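Community > Take part > Calls for participants

Wanted: people who remember the bread rounds

Hattar Local History Group is looking for people who bought bread from a van, worked on one, or were sent out to the kerb with the money in a hot little hand while their mother finished the washing. If any of that sounds like you, or like your aunt, please read on and forgive me if I ramble, as I have been living with this subject since last winter and am very fond of it.

The Pestmont bakery sent its vans up the valley six mornings a week, and for a good many families the van driver was the person they saw most often outside their own front door. He knew who was poorly and who had a new baby, and he carried messages between sisters who lived at opposite ends of the route. Very little of this was ever written down. We have one order book, with 2,368 entries in it, all in the same patient handwriting, and we have a tin sign and a bread crate. What we don't have is the voices, and those are what we would like to collect.

We are hoping to record 32 people between now and the end of August. You don't need a good memory for dates (I have none myself) and you don't need to have been anybody important. A customer's story is every bit as welcome as a driver's, and if all you can remember is the smell when the back doors opened, come and tell us that.

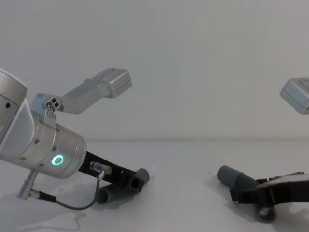

At the table, green light on.

What taking part involves

You would come to us at Festville, the old school building behind the library, for a conversation with one of our interviewers. Most talks last as long as a pot of tea. There are 3 sessions a day, the first at ten in the morning, and you are very welcome to bring a friend or a daughter or whoever helps the stories along. If stairs are a trouble, do say so when you write and we'll put you in the ground floor room. If getting out at all is a trouble, we can come to you, anywhere within 15 miles.

Please bring photographs, receipts, paper bags, a driver's cap if there's one in the loft. We copy them while you wait and you take them home again the same day. We'd particularly love to see anything from before the vans were repainted, and anything at all from the Saint's Day rounds, when I'm told there were currant buns for the children.

We can pay your bus fare or petrol, and everybody who is recorded gets a copy to keep. Nothing goes into the collection until you have listened to it and signed the form, and if you change your mind about a story afterwards you can ask us to take it out. 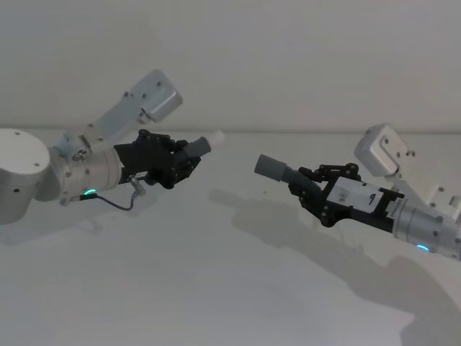
Rania Shboul wrote to us in the spring that she had nearly stayed at home, thinking she had only ever bought the one loaf a day and what was there to say about that. She talked until lunchtime. It was the credit book that did it, she said: how her grandmother paid at the end of the month and the driver never once mentioned it in front of the neighbours. She has since talked two of her cousins into coming.

Who we'd most like to hear from

Anyone who worked in the bakery itself, above all on nights. Anyone from the top farms, where the van only went if the weather allowed. People who moved into the valley late on and found the whole business peculiar. And if you drove for Flaltix, the rival firm with the cream vans, please don't be shy! We have heard one side of that quarrel several times over and would dearly like the other.

To put your name down, drop a note through the door at Festville or leave a message at the library desk, with a telephone number and the best time of day to ring. Somebody will call you back for a little chat first, so that you know what to expect and we know how you take your tea.

41 shares | 7 comments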